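Chapter 4
Packaging and the Storage of Dry Goods

Learning goals

After working through this chapter, you should be able to explain why dry foods spoil, compare the common forms of household and retail packaging, and read a storage label correctly.

Introduction

Flour, rice, lentils and dried fruit are often described as foods that keep. The phrase is only partly true. Dry goods change slowly, and the rate of change depends on moisture, warmth, light and the air that reaches them. A package is chosen to control one or more of these. The choice also affects cost, the labour needed to fill each unit, and the amount of waste left when the food has been eaten.

Before plastic film came into common use, most households bought dry goods by weight from an open bin and carried them home in paper. Paper is cheap and easy to fold, but it lets water vapour through and offers little defence against insects. Tins and glass jars gave better protection at a greater weight. 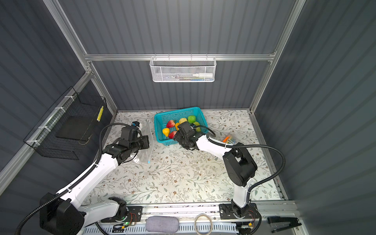 Flexible packaging now holds a large share of the dry goods sold in grocery stores. Its main advantage is that it takes up little room before it is filled. A carton of 1,000 flat bags can be kept on a single shelf, while the same number of jars would need a storeroom. Its main weakness is the closure. A bag that has been opened and poorly resealed protects its contents hardly better than paper does.

The case study in Section 4.3 follows the Lakberg mill, which moved its oat products from paper sacks to resealable bags over a period of 21 months. Students should read it together with the table of moisture limits in Section 4.2.

Key terms: barrier, closure, headspace, shelf life, water vapour

4.1 How Moisture Enters a Package

Moisture may enter through the wall of a package, through its seams, or through the closure.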